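Teleoperation notes, July

The Tandham cell has moved from kinesthetic teaching to remote control for the toy sorting task. Guiding the arm by hand gave clean joint data, but the demonstrator's forearm kept showing up in the head camera, and policies trained on those episodes did poorly once the arm ran alone. Roos Kuipers rewrote the operator instructions, and the new set stands at 445 accepted episodes.

Each operator now records 20 episodes and then hands over. Sessions are capped at 50 minutes. An episode is rejected if the gripper closes more than twice on the same object or if the operator pauses for longer than 5 seconds. Rejected episodes are kept in a separate folder, as the Almont team wants them for failure detection.

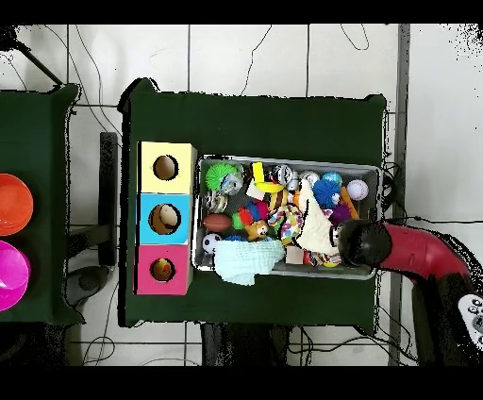 Grasp order is left to the operator, and this is where the demonstrations differ most. Some people clear the balls first and leave the soft items for last. With a cloth lying across part of the tray, as in the current layout, we ask that the approach be made from above and that the descent be slow, so that the fingers do not drag fabric along with the toy. The spiky balls and the rope knot are logged under their own labels. Comments on the label list should go to Roos before the next batch is recorded.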